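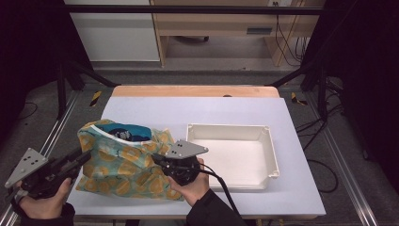 4. Loading and firing the Clillen kiln

Read section 3 before you start. The kiln must have been wired in and its first empty firing completed before any pots go inside.

4.1 Check the ware

1. Make sure every piece is bone dry. Hold it against your cheek. If it feels cold, leave it on the rack for another day or two.
2. Wipe the foot of each glazed pot with a damp sponge. Leave a clear band at the bottom with no glaze on it.
3. Keep raw and glazed work apart. They are fired separately.

Caution: damp clay can burst in the kiln and damage the elements. This is not covered by the Soltmont guarantee.

4.2 Load the shelves

1. Switch off at the wall isolator.
2. Brush the shelves and look for old glaze drips. Chip these off while wearing goggles, then patch the spot with two thin coats of batt wash.
3. Stand three props on the kiln floor and lower the first shelf on to them. Props on the upper levels must sit directly over the ones below.
4. Place the pots. Raw ware may touch or be stacked. Glazed ware needs a finger's width all round.
5. Keep everything clear of the elements and the thermocouple - the thin rod at the back.
6. Close the lid gently and take out the bung.

Note: Lungate shelves from the older model will fit, but they are thicker, so you lose a little height on each level.

4.3 Set the programme

1. Switch on and wait for the display to settle.
2. Press PROG until the programme you want is shown. The Espiritu controller holds 21 programmes.
3. Check the first ramp. For thick or hand-built work, set it no faster than 60 degrees an hour.
4. Press START. The lamp turns green.
5. Put the bung back at 600 degrees, using heatproof gloves.

If the display shows E2, the thermocouple is not being read. Switch off and see section 7.

4.4 Unload

1. Leave the lid shut until the display reads below 100 degrees.
2. Switch off at the isolator before reaching inside.
3. Lift the pots out from the top shelf down. Glaze splinters are sharp, so keep your gloves on.
4. Enter the firing in the log at the back of this manual.

Manual revised 2022-10-22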